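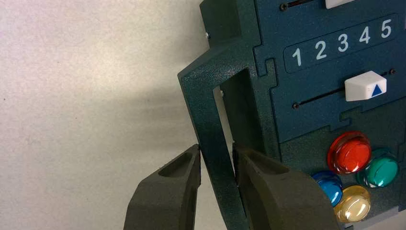
Wrist view at the handle, fingers on both sides of the bar. Slider is somewhere under the 4 and 5.

1/ Some notes on the grasp check I am writing for our controller. The task board is the dark teal panel with sliders and buttons, many of you know this type. I will try to keep the posts short.

2/ Until January our code had only one question after closing the gripper: did the fingers stop before they were fully closed? If yes, we called it a grasp. This is a weak test. Fingers can stop on a corner, on a screw, or on each other when the calibration is bad.

3/ So I went through 300 logged closes and labeled each one by hand. It took me two evenings and a lot of tea. 32 of them were marked "success" by the old test and were wrong. Most of the wrong ones were on the handle.

4/ The handle is a difficult part for us. It is a thin vertical bar with an opening behind it, and the panel has the same color as the bar. Our segmentation likes to join them into one big object, and then the planner puts the grasp center too far toward the buttons.

5/ First fix, in perception. I stopped asking for the mask of the whole panel. Now I crop a small window around the expected bar position and look for two long vertical edges with pale background on one side. It is old style and boring, but it runs fast and I can explain every failure.

6/ Second fix, in control. We close in two steps. Fast until first contact, then slow with a low force limit, and the wrist is allowed to move sideways a little. If one finger touches first, the arm shifts until both fingers have load. Before this we simply pushed the board.

7/ The new check wants three signals to agree: finger width, the difference in load between left and right, and the edge position in the wrist image. I keep the thresholds in one YAML file, with a comment on each line. My future self will thank me, I hope.

8/ A question I got from Olumide Onyeka: why not train a small classifier on the wrist images? I did try. It was good on our board and poor on the second board in the Brakance room, where the light comes from the other side. I have only 126 clean images, so maybe it is too early to judge.

9/ For tooling: I wrote a small replay viewer inside Clunora. It puts the wrist image, the finger width and the load curves on the same time line. You press a key and jump to the next close. Without it I would still be labeling.

10/ One bug cost me a full afternoon. The image timestamps were six frames behind the gripper state, so the check compared an old image with a new width. Please look at your clocks before you tune anything - I did it in the wrong order.

11/ Next is the slider. There the fingers must hold the knob and also let it travel along the slot, so the sideways compliance has to be turned by 90 degrees. The slots are tilted in the wrist view and I need a better frame estimate first. If you have solved this with a similar board, please write to me.

Filed under: manipulation, grasp checking, dev notes

More from this author
Why I log finger width at full rate
Moving our planner config to Larance
Hand-eye calibration, second try
Gallardo driver: what changed for us

Contact | Terms | Back to top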